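Granness Town News

Search this site
Enter keyword
Go

Paper collection in Granness changes from next month

27 October 2026

The town of Granness will collect paper and cardboard every 2 weeks, and no longer once a month. The new timetable was agreed at the council meeting and it is valid for all streets on both sides of the river, including the Grevgate quarter, where until now the residents had to bring their paper to the container behind the sports hall.

The change was asked for already in April, when many households wrote to the town that their bins were full long before the truck came. In the narrow streets near the old market the cardboard was often left on the sidewalk, and after rain it could not be recycled anymore.

"People here are willing to sort their paper, but we must also come and take it," said Kirsten Leclerc, who is responsible for waste and streets at the town office. "Once a month was maybe enough when I started in this job. Today everybody receives parcels." 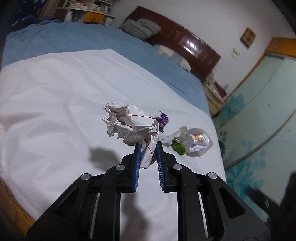
Newspapers, letters, envelopes, school notebooks and writing paper can all go in the blue bin. Staples may stay in. Paper towels, baking paper and receipts from the cash register belong to the normal trash, and the same is true for pizza boxes with much fat on them. Larger boxes should be folded flat and can be put next to the bin, tied with string, up to 80 centimeters long.

The collection is done by the company Zullero, which has worked for the town before and will use one more truck on the route. The bins must stand at the street by 6 in the morning. Residents of Lévesque Street should bring them to the corner as long as the works on the water pipe continue, as the truck cannot turn there.

The fee for the households stays the same this winter. The council will look at the costs again in spring and decide then if the timetable can continue in this form. Two members voted against the plan and 11 voted for it. Those who were against it wanted first to see how much paper is collected in the neighboring towns.

A printed calendar will be sent to every address. It can also be picked up at the town office and at the library, during the usual opening hours. Who needs a second bin can order it at the same places.

Recent items
Library closes earlier during the school vacation
Water pipe works on Lévesque Street take longer
Grevgate playground gets new swings
Winter market looks for more stands

Contact | Copyright Granness Town News | Back to top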